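Dutix Planning Software – Frequently Asked Questions

Last reviewed 16 May 2022

General

What is Dutix?
Dutix is a software package for planning and running the motions of a robot arm in homes, kitchens, and small workrooms. It takes in camera views and joint readings, decides on a safe path, and sends commands to the arm and gripper. It is developed and maintained by the Unard Laboratory and is offered to partner institutions under a research license.

Which parts does the package contain?
The standard release includes the motion planner, the perception module (Clesik), the log viewer, and a set of command-line tools for calibration. Drivers for individual arms are supplied separately and must be matched to the release number.

Does Dutix require a particular operating system?
The planner and Clesik are supported on Linux only. The log viewer may also be installed on Windows and macOS. Users of other systems may open logs through the web version of the viewer, although files larger than 40 gigabytes cannot be loaded there.

Perception

How does Clesik find objects on a table?
Clesik first estimates the flat surface in front of the camera and then separates whatever stands above it. Each region receives a label, a position, and a confidence score. Regions that score below the set threshold are passed to the planner as obstacles and are not offered as items to grasp.

Are power cords and other flexible items handled?
Yes, with limits. A cord has no fixed shape, and the usual box model would block out far more of the table than the cord covers. Clesik therefore stores a cord as a chain of short segments and updates the chain each time the wrist camera returns a new view. Where a cord crosses itself or lies in a loop, the order of the segments may be wrong, and the planner will keep a wider margin in that area.
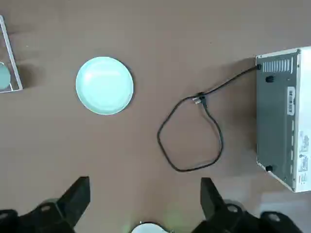 The margin is controlled by the setting cord_clearance. The default is 20 millimeters. Smaller values shorten the path but raise the chance that a finger will catch the cord, and they should be used only after the wrist camera has been calibrated.

How is a plug told apart from the rest of the cord?
The plug is labeled as a separate rigid part joined to the end of the chain. Shiny prongs may reflect overhead light and reduce the score. If the plug is often missed, lower the exposure before changing the threshold.

Can Clesik detect clear containers?
Detection of clear containers is limited. In many cases only the edges are found. Users are advised to turn on the option fill_between_edges, which treats the enclosed space as solid.

What training data is used?
The current cord model was trained on 2,345 labeled views from the Bangash collection, with 326 further views held back for testing. The collection is not distributed with the software. Requests for access should be made through the partner portal.

Planning and control

Why does the arm pause before closing the gripper?
The planner checks the last camera view against the stored map before every grasp. If the two differ by more than the allowed amount, a new path is computed. Short pauses are normal. A pause that ends in the message "map stale" usually means that the camera clock and the arm clock are out of step.

May the final check be turned off?
The check may be turned off in simulation only. The setting is ignored when a physical arm is connected.

Support

How should a fault be reported?
Please submit the log file, the release number, and the calibration file through the partner portal. Reports without a log file – including those sent with screenshots alone – will be returned to the sender.

When is the next release expected?
The next release is planned for October. Partners will receive the release notes before installation files are posted.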